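May 25, 2025. Notebook, Eso bench, clear-up chore

Carrying on from the cup-and-cloth notes. The question for this block is the same one as before: can the pair of arms clear a kitchen table to a standard a person would accept without going back over it? Small items into the tray or bin, cloth dealt with, plants left alone. Mwende wants a yes or no for the Pestis write-up by the end of May. I don't think I can give her a single word, but I can give her a list of which parts work.

Totals so far, one pick attempt per line in the log:

- 1,046 attempts logged
- 961 ended with the item in the container
- the rest were drops, pushes, or the arm stopping itself

That looks better than it is. The log counts picks and says nothing about the table. A run can have every pick go well and still leave something under a fold. I asked Shabani to go back through the full runs and mark each one only if the table was clear at the end with no hand help. He got 372 runs into it before he had to stop, and his opinion is that the two scores shouldn't be printed side by side without a note explaining them. I agree. Note to be written, my job.

Layout for the harder set: play fruit and berries spread over the wood, one berry on the cloth, the cloth rumpled and partly under the teal tray, potted plants at the left side. The cloth is the part I care about. On bare wood the small round berries are slow but fine. On fabric the fingers come down, the fabric comes up with the berry, and then the tray shifts if the cloth is under it.

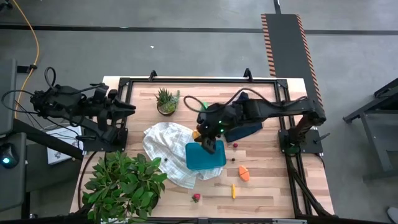 Naomi Mwakyusa thinks I am testing the wrong thing. Her comment on the shared page was that a person clearing this table would pick up the cloth by its corners first, shake whatever is on it into the tray, and be finished with half the job in one motion. She would like to see the chore scored by how long it takes to get the table usable again, with picking one berry at a time treated as the fallback.

Fair point, and I've thought about it since. The trouble is that shaking a cloth over a tray takes two arms holding tension together, and our timing between left and right is still poor. When we tried it with the Skunderero controller the left side lagged and the cloth went slack in the middle. Anything on it rolled to the low spot and stayed there. I'd still like to try it again after the update. Signe says the update is ready on her side and needs an evening of bench time.

What I would call working today:

- Larger pieces with a clear side to grip. The wedges are easy. The strawberry is easy if the wrist comes in across the body, less so if it comes in over the leaves, where the fingers close on something soft and the fruit swings.
- Leaving the plants alone. No contact in this block. Last block we had 2 brushes against the big leafy one, both on the return move.
- Stopping when blocked. It stops early, which I prefer.

What I would not call working:

- Berries in folds. The detector finds them when they sit on top. Once the cloth covers the lower half, confidence drops and the arm hovers.
- Knowing it is done. It goes back to a parked pose when it can't find a target, and that is a different thing from a clear table.
- Folding the cloth afterward. Not attempted. A folded cloth is in the chore as written, so strictly every run is incomplete.

Tried one change by hand after lunch. Lowered the approach height over fabric and slowed the last part of the descent. Fewer tugs on the cloth, but each pick takes longer, and on a full table that adds up to a wait I wouldn't put up with at home. Tumaini suggested pressing the fabric flat with the idle arm while the other one picks. We have the reach for it. Needs a limit on push force so we don't drag the whole thing sideways. 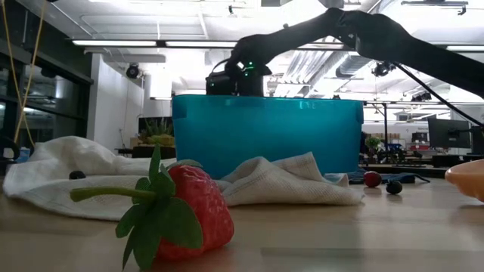

The push limit is a config value on the Pfeiffer side, so no new code. I'll start it low and go up until the cloth stays put. Keep the slow descent on for the first runs and then take it off, one change per run sheet.

Short answer for Mwende, draft: it can pick up after a meal if the meal was tidy. Loose solid items on a hard surface, yes, slower than a person. Soft things, or small things mixed in with soft things, no. I would leave it going while I did something else in the room. I would still check the cloth before it went in the wash.

To do:

- write the note on the two scores
- bench evening with Signe for the two-arm shake
- idle-arm press, low force first
- ask Shabani for the remaining runs when he has time
- decide if folding stays in the chore definition or gets its own page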